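Trivbridge Makers' Hall — Monthly Workshop Safety Check
Checked by: Rafferty Fitzsimmons
Date: Apr 19, 2021
Copy to: Demetrius Okafor

1. Fire exits clear, both doors open fully
OK. The side door swings beautifully now it has been planed. What a difference from March!

2. Extinguishers in place and in date
OK. Pins and seals all good. The one by the Gaditz lathe has moved to the new bracket, much easier to reach.

3. First aid box
Needs action. Low on large plasters, and the eyewash has one bottle left. Order form filled in.

4. Dust extraction
OK, and a joy to use. The Backlund unit has 263 hours on it since the filter change and still pulls well at the far bench. Empty the bag before the Clisimeck bowl-turning weekend, please.

5. Bandsaw guard and blade tension
OK. Guard drops smoothly. Blade has a few weeks in it yet.

6. Table saw riving knife and push sticks
Needs action. Knife is fine, but one push stick is badly chewed. I'll cut two new ones from the ash offcuts (lovely stuff, come and help yourselves).

7. Leads and plugs
OK apart from lead 106, which has a nick near the plug. Taken out of use and tagged.

8. Floors and walkways
OK. Swept right to the back wall! Mats flat, no curled corners.

9. Timber rack
OK. Heavy boards low down, short ends in the bins. The rack label says 201 kg per bay and we are well under it.

10. Benches and work boards
OK. Boards sit flat and don't rock. I ran a hand over every edge for splinters and found one, now sanded.

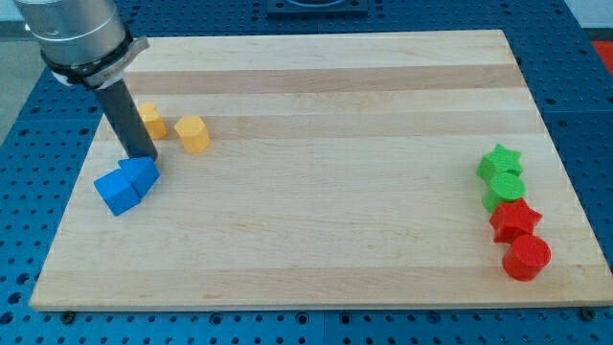

Can a board with a small crack still be used for chiselling?
Put it aside until Demetrius has looked at it, and use another one in the meantime.

11. Finishes cupboard
Needs action. Oily rags in the open bin again — they must go in the lidded metal one, every time. Lids tight on everything else.

12. Eye and ear protection
OK. Ear defenders wiped down, four new pairs of glasses on the hooks. Really comfy ones, do try them.

Still open: items 3, 6, 7 and 11. Lead 106 goes to Demetrius for repair.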